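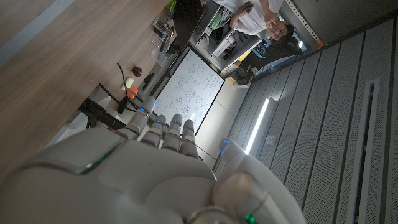

The back room, table by the whiteboard

Village hall hire charges going up in February
Started by watik_lane, 2020-12-26

The new hire sheet for Histow hall has gone up on the noticeboard. The back room goes from 7 pounds an hour to 8, and the kitchen is now charged separately. I run a sewing group for older people and we only just cover ourselves as it is. Has anyone else had the letter?

mossbank
Yes, got ours. It's a pound. The hall hasn't put its prices up in years and the boiler bill alone was 2,655 pounds last winter. It's printed in the accounts if you ask for them.

watik_lane
I've seen the accounts. They also show more than 2,000 pounds sitting in the bank. I'm not against paying for heating, I'm against paying extra for a kitchen where all we do is fill a kettle.

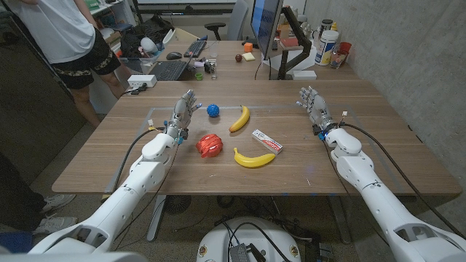

Nadiia Skoryk
The kitchen charge is the bit I'd argue with too. We use the back room for our language class and nobody cooks. The table in there is a good solid size and the light is fine, so I don't want to move, but with the kitchen on top it adds up over a term. Could there be a lower rate for hot drinks only?

mossbank
Then someone has to check who used the oven and who didn't. A flat charge is simpler.

Nadiia Skoryk
Simpler for the person doing the invoices. The oven has its own switch on the wall. Leave it off and lock the cupboard.

old_cament_road
The chapel on Cament Road is cheaper, if anyone is looking. No parking though, and the toilets are up a step, so it won't do for every group.

watik_lane
It won't do for us. Two of our ladies use frames.

Beatrice Kimaro
I do the bookings, so I'll answer what I can. The money in the bank is put by for the roof and can't be spent on running costs. The kitchen charge has been agreed but the details haven't. If regular groups email me before the end of January I'll take the drinks-only idea to the next meeting. Please say how many weeks a year you book.

mossbank
Fair enough. I still think a pound is reasonable.

watik_lane
Thanks Beatrice, will do. Is the Nyamweya choir keeping its evening slot? If not, we might ask about swapping – the afternoons are hard for some of ours.

Beatrice Kimaro
They are keeping it until Easter. I'll put you down as interested.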